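People keep asking me if a machine can do the housework yet. Short answer from my end: some of it, slowly, if you set the job up first.

The floor is sorted. Our robot vac has done the hallway every morning since September and I only rescue it from the bath mat now and then.

Dishes are half sorted. A dishwasher is a robot as far as I'm concerned. Loading it is still me.

Anything where an object has to be picked up and put somewhere else is the hard bit. A cup is fine. A cup behind another cup is a different job.

Amedeo Messina and I keep a list of chores and score them. To pass, an arm has to get through 70 goes in a row with no help. So far 2 chores have passed, and both involve putting a solid block on a flat surface.

Cloth hasn't come close. Neither have bin liners, or anything with a lid that sticks.

Shop floors are further along because everything turns up in the same spot. At home the spray bottle is never where you left it.

Small arm at table height, red block, green tray with a 4 on it. Tidying up at its plainest.
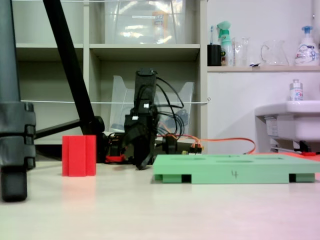

Sơn Mạch replied that a kid could do the lot in ten seconds, and asked why anyone would wait for a machine to learn it.

Fair question. My answer is that Mum is 81 and can't bend down to the low cupboards any more. Slow would suit her fine — she's got all afternoon.

I'd pay for one that unpacked the groceries. I wouldn't pay for one that folds a towel in four minutes while I stand there watching it.

Next on the list is wiping a bench. Amedeo reckons it'll pass by winter. I've got my doubts about the corners.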